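Workshop notebook, Brorketti arm bench
30 Jul 2020
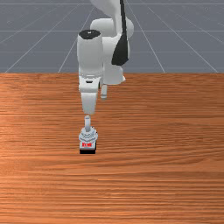
I have promised Tyyne M. that I would write things up on the day I do them instead of a week later from the backs of envelopes, so I have made a pot of tea and I am going to be good about it. Most of today went on the simulator and only the last stretch on the real bench, but I think the two are finally starting to agree with each other, which after this month feels like quite a thing to be able to write down!

Where we had got to: the block pick works in simulation whenever the gripper comes straight down on the block, and goes wrong when it comes in at even a slight lean. Faustine thought it was the friction setting and I thought it was the wrist, and we were both a bit right (she more than me, and I have told her so). Her change is in the settings file now with a note beside it. Please don't tidy that note away, I know it looks like rubbish but it has the old value in it.

My half of the problem was the tool offset. When I first typed in the distance from the wrist flange to the fingertips I used the drawing for the old gripper, the one Hertta made before the Buken fingers arrived, and so every height in the file was wrong by the same amount. It didn't show when the arm was coming straight down, as the grasp simply closed a little higher on the block than I meant it to. Lean it over, though, and the error goes sideways as well, and one finger arrives before the other and shoves the block along the table. I must have watched it do that for a whole evening last week and blamed the block.

So, new offset in, saved, and the old file kept beside it with "old" on the end of its name. I ran the pick from the home pose over and over while I ate my sandwich, then with the lean put back in, and then with the table height nudged up and down to see what it would put up with. It will take 2 mm either way without complaint. Past that it starts to look clumsy, and I stopped there, as the real bench is a good deal flatter than that.

I also moved the approach point. It now stops 280 mm above the table, waits, and then comes down slowly in one go. Before, it swooped in from the side in a manner that Merja called "like a gull after chips", and she is the one who stands nearest to it, so she gets a say. The slow descent takes nine seconds, and I do realise that is dull to watch. We can speed it up once the real arm has earned it.

A few things about the simulated table, for whoever opens the scene next. The wood is only a picture laid over a flat box, so changing it does nothing to the friction, whatever the menu seems to suggest. I spent longer than I care to admit picking a grain I liked. The floor grid can be switched off under the view settings if it bothers you, but I find it handy for judging the tilt when I swing the view round, so do please switch it back on after. The reset button puts the arm back but NOT the block. You have to reset the block separately or you will be trying to pick up something that is lying on the floor at the far side, as I was.

After tea I went over to the real bench with Tyyne R. She held the stop button and I read the numbers out. We ran the descent with nothing to grasp, at the slowest speed, two times, and both times the fingers stopped where the file said they should, as near as my steel rule can tell me. Then the left finger began to tick when it closed. It is a small dry noise, rather like a biro being clicked in another room. Tyyne thinks it is the screw on the finger mount and I suspect the printed spacer, and as neither of us wanted to take it apart with the shop closing we have left it with a strip of yellow tape on it. Please don't run it until one of us has had a look.

Bits and pieces I don't want to lose:

The cable from the wrist needs a longer loop. It goes tight when the last joint turns past halfway, and the simulator has no cable in it, so it will cheerfully plan a move that the real one can't make. I have put a limit on that joint for now. Hertta, you had some of that spiral wrap left over from the Zitetti job, could I beg a length of it?

The spare spacers are in the El Ouafi tin, under the window, along with (for reasons of history) the good tweezers.

The laptop fan is howling again. It wants a clean.

Next time: sort out the tick, fit the longer cable loop, then try a real pick with the foam block before we go anywhere near the hard one. Faustine would like to be there for that and can't manage it until August, so we may as well use the time to get the leaning approach right in simulation. I would like to try it from the other side too, where the elbow comes down low over the edge of the table, and see whether the planner minds.

Merja has the key to the cupboard. The kettle is empty, sorry, that was me.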